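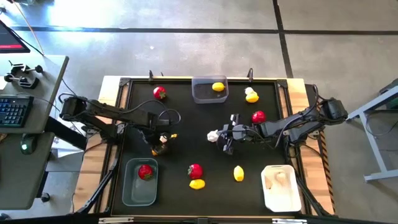
Man könne so etwas doch einfach programmieren, schrieb uns einmal jemand über das Kontaktformular, wozu brauche der Roboter dann noch einen Menschen, der ihm alles vormacht? Wir haben damals eine lange Antwort geschrieben, und ein Teil davon ist auf diese Seite gewandert.

Über uns

Tutby ist eine kleine Firma mit Sitz in Garlow. Wir bringen Robotern Handgriffe bei, indem Menschen sie ihnen zeigen. Unsere Kunden sind Betriebe, die mit Dingen von ungleicher Form arbeiten, zum Beispiel mit Obst und Gemüse, und auch Hochschulen, die Aufnahmen für ihre Forschung benötigen. Wir sind neun Personen. Die meisten von uns haben Deutsch als zweite oder dritte Sprache gelernt, und wir bitten um Nachsicht, wenn ein Satz auf dieser Seite etwas ungewöhnlich klingt.

Zurück zu der Frage. Natürlich kann man einen Arm so programmieren, dass er immer an dieselbe Stelle fährt und dort den Greifer schließt. Für eine Schraube in einer Halterung ist das der richtige Weg, und wir raten dann auch offen von unserem Angebot ab. Eine Zitrone liegt aber jedes Mal anders. Manchmal steht sie auf der Spitze, manchmal berührt sie eine Knoblauchknolle, und eine Erdbeere darf man nur leicht anfassen. Ein Mensch löst diese Aufgabe, ohne lange nachzudenken. Wir zeichnen auf, wie er sie löst, während er den Arm führt, und aus vielen solchen Aufzeichnungen lernt das Modell. 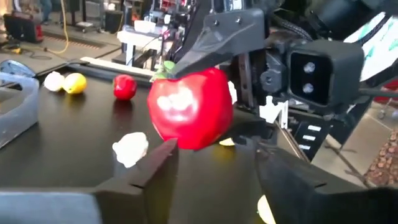 Roter Apfel zwischen den Greifern, von einer Kamera am Handgelenk gesehen.

Wie wir arbeiten

Wir kennen zwei Arten des Vormachens. Bei der ersten nimmt man den Arm selbst in die Hand und bewegt ihn durch die Aufgabe. Das ist angenehm für Anfänger, weil man sofort spürt, wo ein Gelenk an seine Grenze kommt. Der Nachteil ist, dass die eigenen Hände oft in den Kamerabildern erscheinen. Bei der zweiten Art, der Fernsteuerung, bewegt man ein Bediengerät, und der Arm folgt. Hier braucht man mehr Übung, vor allem wenn zwei Arme gleichzeitig zu führen sind. Die meisten Aufnahmen entstehen bei uns auf die zweite Art.

Wer bei uns neu anfängt, übt zuerst 30 Stunden, bevor eine Aufnahme in einen Datensatz kommt. Am Anfang greifen fast alle zu schnell zu. Man sieht die Frucht aus einem anderen Winkel als gewohnt, man schätzt die Höhe falsch, und der Finger stößt gegen die Schale. Das gehört dazu. Wir löschen diese ersten Versuche auch nicht, denn eine Aufnahme, in der jemand einen Fehler ruhig korrigiert, ist für das Lernen oft wertvoll. Getrennt gespeichert und gekennzeichnet werden sie trotzdem.

Eine typische Aufgabe ist das Sortieren. Verschiedene Früchte liegen verstreut auf der Tischplatte, und jede Sorte soll in ihren Behälter. Zwischen zwei Durchgängen wird alles neu verteilt, und zwar von einer anderen Person als von derjenigen, die steuert. So kann sich niemand die Anordnung bequem machen. Für jede Aufgabe gibt es eine schriftliche Anweisung, in der steht, wann ein Durchgang beginnt, wann er endet und
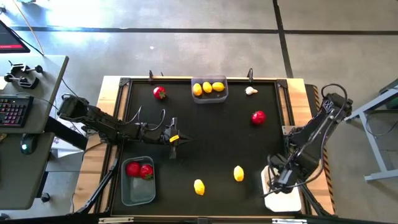

was zu tun ist, wenn etwas vom Tisch rollt. Diese Anweisungen sind kurz. Eine Seite genügt fast immer, und wenn es mehr wird, teilen wir die Aufgabe lieber in zwei Aufgaben.

Nach der Aufnahme sieht sich eine zweite Person den Durchgang vollständig an. Sie prüft, ob alle Kameras gelaufen sind, ob die Bewegung zur Anweisung passt und ob es lange Pausen gibt. Das ist keine aufregende Arbeit – aber ohne sie würden wir unseren Kunden Daten liefern, die wir selbst nicht kennen.

Projekte

Parisi ist unser eigener Datensatz für das Greifen und Ablegen mit zwei Armen. Er enthält zurzeit 3.278 geprüfte Durchgänge. Auf Anfrage geben wir ihn an Lehrende weiter, zusammen mit den Anweisungen und mit einer Liste der bekannten Mängel. Diese Liste lesen manche Empfänger lieber als die Dokumentation.

Mit Bevbridge verbindet uns eine Zusammenarbeit zur Schulung von Bedienpersonal. Dort lernen Menschen aus der Lebensmittelverarbeitung, wie sie selbst einem Arm einen neuen Handgriff zeigen. Sie bringen ein Wissen mit, das wir nicht haben: Sie wissen, wie fest man eine reife Tomate halten darf und an welcher Seite man sie besser nicht berührt. Im Rahmen der Schulung sind bisher fast 640 Stunden Fernsteuerung zusammengekommen. Der nächste Kurs beginnt im November.
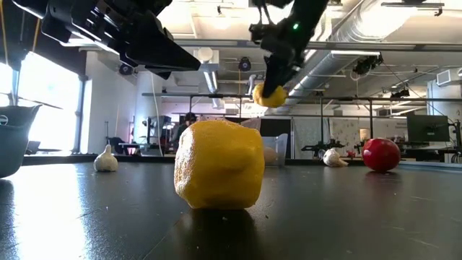 Zitronen, Knoblauch und zwei Arme über dem schwarzen Tisch.

Besuch und Mitarbeit

Sie können uns in Garlow besuchen und nach einer kurzen Sicherheitseinweisung selbst einen Arm steuern. Bitte melden Sie sich vorher über das Kontaktformular an und schreiben Sie dazu, ob Sie allein oder mit einer Gruppe kommen. Schulklassen sind willkommen, wir brauchen dann nur etwas mehr Zeit für die Planung.

Für die Fernsteuerung suchen wir immer wieder Personen in Teilzeit. Technische Vorkenntnisse sind nicht erforderlich. Wichtig sind uns eine ruhige Hand und die Bereitschaft, denselben Handgriff auch am Nachmittag noch sorgfältig auszuführen. Bewerbungen nehmen wir auf Deutsch oder Englisch entgegen.

Stand dieser Seite: 12. September 2019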